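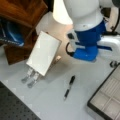 # Small-batch drying of surplus apples and herbs at the Brirutness growers' co-operative

## 1. Background

The co-operative in Brirutness sells fresh produce at a weekly market. Fruit left over at closing time was previously sold for animal feed. The members asked whether part of it could be dried and sold under their own label, Takodard.

## 2. Method

Apples were cored, cut into rings 5 mm thick and dipped in lemon water. They were dried in a cabinet dryer at 54 °C for 11 hours. Mint and thyme were dried separately at a lower setting – the trays were not mixed, as the herbs taint the fruit. Trials began in April and ended on 10th July.

## 3. Results

Of 17 apple batches, five were rejected. Three had soft centres and two had browned at the edges. The soft batches all came from the bottom shelf, where air flow is weakest. Turning the trays halfway through reduced the fault but did not remove it.

Mint kept its colour. Thyme lost leaf when handled and needs a finer mesh.

## 4. Costs

Electricity was the largest cost after labour. Jars from Plirkenis were dearer than paper pouches, but the pouches let in damp during storage.

## 5. Further work

- Repeat the bottom-shelf trials with a second fan
- Test pears, cut to the same thickness
- Agree label wording with the Quintanilla shop before the first delivery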